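Three weeks with the Skondeo hand gripper
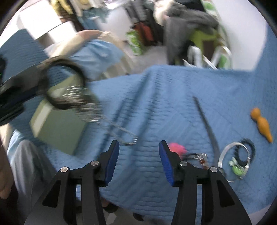
I've wanted a hand-held gripper for ages, and when Skondeo finally opened orders for theirs I caved on a Sunday night with a cup of tea in my other hand and my bank balance open in another tab. It comes as a kit from a little shop called Gudard, and you squeeze it and walk about with it, and the camera on top records whatever you're doing so you can teach an arm the same job later. I've been putting it through its paces on the spare bed things, which means anything in the house small enough to annoy it. The pink pom-pom is my favourite, so squashy that I thought it would be hopeless, and the orange wooden figure near the edge of the blue quilted blanket is the one I'd hand to a beginner. The long thin grey rod is the swine of the lot.

So, the kit. You get a flat box with everything in paper bags, a booklet, and a hex key that's a bit too short for the job (I used my own after ten minutes of skinned knuckles). It's 3 evenings' work if you're like me and stop to eat, or one long one if you're sensible. The booklet is good up to the page where the fingers go on, and then it suddenly assumes you know which way round a spacer goes. I didn't. I had the left one in backwards and couldn't work out why the whole thing closed like a wonky beak. There's a corrected page on the Gudard site, so download that before you start!

The fingers themselves are lovely, I must say. They're black with triangular cut-outs, and they have a bit of give so they wrap round a thing a little when you squeeze, where my old Marar clamp just pinched and hoped for the best. The blue pads on the tips are textured and they're the part I was most curious about, as the old clamp had smooth ones and dropped everything shiny. I kept a tally on a scrap of card, which I'm quite proud of: 70 goes at picking up assorted bits, and 49 of them came up first time and stayed up until I'd put them down where I wanted. For somebody who'd had the thing a week I'm calling that decent. Nearly all my misses were thin, flat stuff. Coins are dreadful. Anything lying flush on a hard table is dreadful, really, and a blanket or a folded towel underneath makes it so much easier, as the tips can sink in a touch and get under the edge.

Cables are a funny one. It'll grab a coil with no bother but then you lift it and half the desk comes too. I've not found a trick for that yet, so if you have one, please leave it in the comments.

Now the grumbles. It gets heavy. Not straight away, but by the end of half an hour my wrist was complaining, and I've got 2 perfectly good wrists so I started swapping hands, and then the recordings looked like they'd been made by different people. The trigger is stiff when new as well (mine has loosened up nicely). And the camera sees an awful lot of the room, so you'll either tidy up or make your peace with the laundry being in everything. It's a very wide lens and straight lines bend like mad towards the sides. The software copes with that fine, but it does make your house look like the inside of a goldfish bowl.

The software, then. It's called Jurkalstead, goodness knows why, and you can have it free if you keep your recordings on your own machine or pay monthly for them to sit on Skondeo's. I've stuck with free. Importing is slow, I tend to set it going and put the dinner on, but it hasn't lost a single clip so far. It moans if you wave the gripper about too fast, and it's usually right to, because the blurry bits are no use to anybody. Slow and a bit boring is what it likes.

Would I buy it again? Yes, I think so, though I'd wait for one of Gudard's sales and I'd order a spare pair of pads in the same parcel, as the postage on its own is daft. If you've already got the Marar clamp and only ever pick up chunky things, you could hang on a while longer.

Next job is socks. I've got a drawer full of odd ones waiting and I'll put the results up when I've done enough of them to be worth reading.

We use cookies to remember your preferences and count visits. Accept all | Manage settings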